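Visita à Sjöberg em Grostulstead: um dia de setembro entre caixas de papelão

O ônibus da visita saiu às oito e vinte, o que em Grostulstead quer dizer oito e quarenta. Éramos um grupo misto: gente de logística, dois professores de curso técnico, uma senhora que trabalha com recursos humanos e que anotou mais do que todos nós juntos, e eu, que escrevo para este boletim e fui escalado por ter reclamado do café na visita anterior. O café da Sjöberg, já adianto, é pior.

A Sjöberg separa e embala conjuntos pequenos para terceiros: cartões, amostras, brindes, peças avulsas que vão juntas numa caixa e que alguém, em algum lugar, precisa colocar dentro dela. Durante anos esse alguém foi uma pessoa sentada. Agora, numa parte do galpão, a pessoa continua sentada e há um braço mecânico do outro lado da mesa. A empresa chama o setor de Cirent. Perguntei o que significava e recebi três respostas diferentes, uma delas do próprio cartaz do refeitório.

Quem nos recebeu foi Eetu Nurmi, responsável pelo setor, homem de poucas palavras e muitas chaves no cinto. Distribuiu crachás, pediu que ninguém passasse das fitas no chão e avisou que as perguntas sobre demissões ficariam para o fim. A senhora do RH sublinhou essa frase duas vezes.

A primeira hora foi de slides. Aprendi que um turno humano de sete horas rende, num dia bom, 1.000 colocações por mesa, e que o mesmo turno com o robô rende 837. Li o número de novo, achando que estava trocado. Não estava. Nurmi explicou, sem nenhum constrangimento, que o robô ainda é mais lento e que a conta deles não é essa: a conta é o punho. O pessoal da separação vivia com tendinite, o afastamento custava caro e, no turno da noite, faltava gente que quisesse a vaga. Um dos professores perguntou se não saía mais barato fazer pausas. Passou-se ao slide seguinte.

Depois descemos ao galpão. A luz é forte, o teto é aquele emaranhado de vigas azuis e cabos que todo prédio industrial tem e nenhum folheto mostra. As mesas são claras, de madeira, e sobre elas ficam os organizadores de papelão com divisórias. Confesso que esperava algo mais próximo do cinema. O papelão me conquistou. 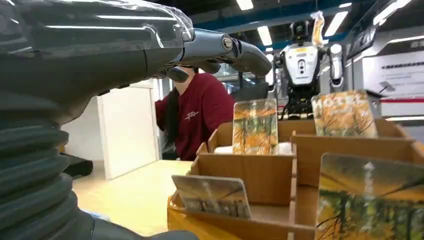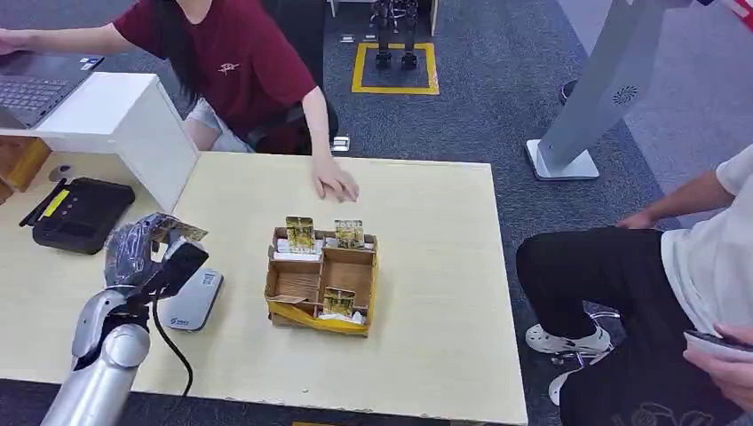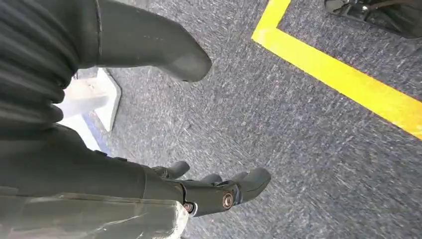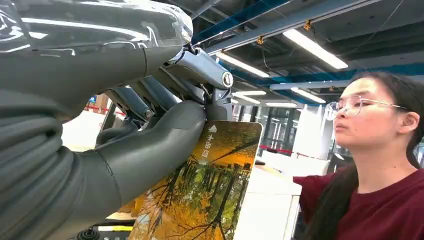
Setor Cirent, Sjöberg, Grostulstead. Os cartões com a floresta de outono aparecem na primeira e na última foto.

Boletim de Visitas Técnicas - n.º 200 - p. 7

O trabalho, visto de perto, tem um ritmo que eu não saberia chamar de rápido. A mão pega um cartão, segura, e a gente fica torcendo por ela como se torce por criança em apresentação de escola. Os cartões trazem fotos de mata no outono, muito dourado, muito tronco fino. Alguém do grupo quis saber se eram brinde. Não eram, e o alguém (fui eu) guardou a mão no bolso.

Seul-gi Koo, que treina os operadores novos, foi a melhor parte da visita. Começou na Sjöberg embalando, passou quatro anos nisso e hoje ensina os colegas a trabalhar com as máquinas, função que não existia quando ela entrou e que, segundo ela, ainda não existe direito no contracheque. Contou que a mudança mais difícil foi a do tédio. Antes a mão trabalhava e a cabeça ia passear. Agora a mão descansa e a cabeça tem de ficar. "Você chega em casa com o braço ótimo e sem vontade de decidir nem o jantar", disse.

Contou também que os mais velhos se adaptaram melhor do que os novos, o que contrariou a previsão da diretoria e alegrou bastante os mais velhos. Quem embalou por muito tempo percebe que uma peça vai escorregar antes de ela escorregar. Os recém-chegados olham para o laptop. Koo manda fechar a tampa por uns minutos no primeiro dia e olhar só para a caixa - a TI já reclamou por escrito.

Há coisas que ninguém previu na compra. Conversa-se menos, porque a atenção agora é contínua. A conversa migrou para o intervalo, que ficou barulhento, e por isso o refeitório ganhou placas pedindo silêncio, que ninguém lê. Surgiu também uma disputa educada pelas mesas mais próximas da janela, resolvida por uma escala feita num programa chamado Famik, que a empresa comprou para outra coisa e que até agora só serviu para isso.

Voltamos à sala e chegou a vez das demissões. Nurmi disse que não houve nenhuma, que houve vagas não repostas, e que entendia perfeitamente se achássemos a diferença pequena. Gostei da franqueza. A senhora do RH perguntou pelo adicional de função dos operadores treinados, e a resposta foi que o assunto está em estudo. Koo, no fundo da sala, estudava o teto.

Um dos professores perguntou o que deveria ensinar aos alunos que querem trabalhar num lugar assim. Nurmi falou em leitura de indicadores e noções de manutenção. Koo falou em paciência e em saber avisar que uma coisa está errada mesmo quando o painel diz que está certa. O professor anotou as duas respostas, em colunas separadas.

Para quem for na próxima turma: sapato fechado, casaco leve (o ar-condicionado do galpão foi regulado por alguém que sente calor) e lanche próprio. A visita é na sexta-feira de manhã e as inscrições são feitas na secretaria, com a Sjöberg limitando o grupo ao tamanho do ônibus. O estacionamento de visitantes fica atrás do prédio e a placa que indica a entrada aponta para o lado oposto. Avisamos na portaria. Disseram que já sabiam.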